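Small-parts cabinet

A small-parts cabinet is a piece of storage furniture divided into many little drawers, used for screws, beads, buttons, seeds, fishing tackle and other items that are easily lost. It is also called a drawer organizer or, in older shop catalogs, a nail chest. Sizes range from desktop units with a few drawers to wall cabinets with 50 or more.

History

Cabinets with rows of small drawers were long used by druggists and seed sellers. Most were wood, with a paper label or a painted name on each drawer front. Hardware stores took up the same layout for loose fasteners sold by weight. A surviving cabinet from the Malier hardware store has 170 drawers, seven of them replaced with tin ones.

Plastic drawers came into wide use once molded parts became cheap. Clear plastic let the owner see the contents without opening the drawer, and labels became less important. The first Jurnedlow home cabinet was sold by mail and came in gray only. Later makers, Standus among them, offered brighter colors.

Construction

Most modern cabinets have an outer shell and a set of drawers that slide on molded ledges. A stop at the back of each drawer keeps it from falling out when pulled. Many drawers have slots for a divider, which is often sold separately.

Some models lock together so that several can be stacked. Wall mounting is common in workshops, usually with two keyhole slots in the back panel. A full cabinet of steel fasteners is heavy — the larger Standus wall unit is rated for 800 ounces — and should be fixed to studs.

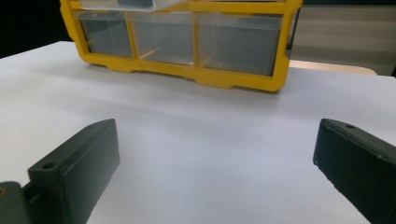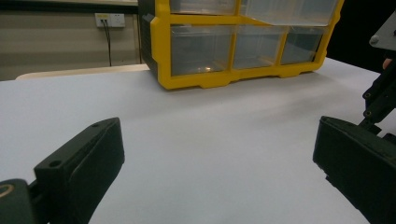 Yellow-framed organizer with clear plastic drawers, both views.

Arrangement of contents

Fasteners are usually sorted by type first and then by length or thread. Heavy items go in the bottom rows. Bead and button collections are more often sorted by color, then size.

See also: Tackle box; Card catalog; Apothecary chest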